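Das Maß

Die Anweisung für Abteilung Textil in Zollbridge umfasste 228 Seiten. Munther Tarawneh hatte sie am ersten Tag erhalten, gegen Unterschrift, zusammen mit einem Kittel und einem Schlüssel für Spind 20. Kapitel eins regelte die Tischfläche. Sie war weiß, mit einem feuchten Tuch zu reinigen und anschließend trocken nachzuwischen. Kapitel zwei regelte das Papier.

Das Papier kam von der Firma Penner, auf Rolle, braun, ungestrichen. Es wurde auf Länge geschnitten und mit der glatten Seite nach oben aufgelegt. Falze waren zulässig, sofern sie außerhalb des Legefeldes lagen. Das Legefeld wurde mit dunkelblauem Klebeband markiert. Das Band war gerade zu führen und von der Mitte nach außen anzudrücken.

Gefaltet wurde nach dem Verfahren Dastau. Wer oder was Dastau gewesen war, stand nicht in der Anweisung. Tarawneh hatte im September in der Verwaltung nachgefragt und die Auskunft erhalten, der Begriff sei eingeführt. Das Verfahren bestand darin, ein Tuch auf das Feld zu legen, die Kante am linken Band auszurichten, die überstehende Seite einzuschlagen und den Vorgang zu wiederholen, bis das Tuch dem Sollmaß entsprach. Abweichungen bis 2 Millimeter wurden nicht vermerkt.

Er arbeitete allein. Die Tücher wurden morgens in einem Rollwagen gebracht und abends in demselben Rollwagen abgeholt. Auf dem Lieferschein stand als Empfänger die Erkalance, ohne Anschrift. Es waren gebrauchte Tücher, saubere, in verschiedenen Größen. Manche trugen eingenähte Etiketten mit Waschhinweisen in Sprachen, die er nicht lesen konnte. Gelegentlich fand er in einem Saum einen Faden in abweichender Farbe, wo jemand von Hand ausgebessert hatte. Für Ausbesserungen sah die Anweisung kein Feld im Protokoll vor. Er trug sie unter Sonstiges ein.

Am 17. Oktober 2022 lag zuoberst im Wagen ein hellblaues gestreiftes Tuch. Tarawneh breitete es aus, strich es glatt und maß nach. Die Länge stimmte mit keinem der aufgeführten Formate überein. Er schlug Anhang C auf, danach Anhang D. Er wendete das Tuch und maß erneut. Das Ergebnis blieb gleich.

Er kannte das Maß trotzdem. In der Küche seiner Mutter hatte ein Tuch dieser Art über der Stuhllehne gehangen, und wenn sie den Teig abdeckte, reichte es auf beiden Seiten eine Handbreit über die Schüssel. Sie hatte es in der Mitte gefaltet, dann noch einmal, dann gerollt. Ein Legefeld hatte sie nicht benötigt. Tarawneh hielt das Tuch eine Weile in beiden Händen. Dann notierte er die Uhrzeit.

Für nicht zuzuordnende Stücke galt Abschnitt 7.4. Das Stück war auf der rechten Seite des Papiers abzulegen, ungefaltet, und bis zur Klärung dort zu belassen. Die Markierung durfte dabei teilweise verdeckt werden. Die Klärung oblag der Schichtleitung, deren Stelle seit dem Frühjahr nicht besetzt war. Er legte das Tuch ab.

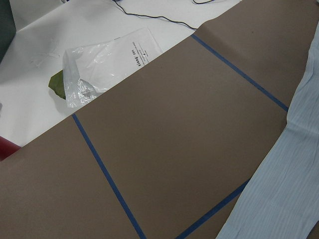

Die übrigen Tücher faltete er an diesem Tag auf der linken Hälfte des Feldes, mit angepasster Schrittfolge. Das dauerte länger. Als der Rollwagen abgeholt wurde, fehlte im Soll ein Stück, und Tarawneh zeichnete die Differenz mit seinem Kürzel ab. Der Fahrer fragte, ob das da noch mitkomme. Tarawneh sagte, es sei in Klärung.

Er schaltete die Tischleuchte aus, hängte den Kittel in den Spind und kehrte noch einmal um. Eine Ecke des Tuches hatte sich umgeschlagen. Er legte sie gerade. Dann faltete er das Tuch in der Mitte, dann noch einmal, und rollte es ein. Im Protokoll vermerkte er unter Sonstiges: gefaltet, Verfahren abweichend, Maß stimmt.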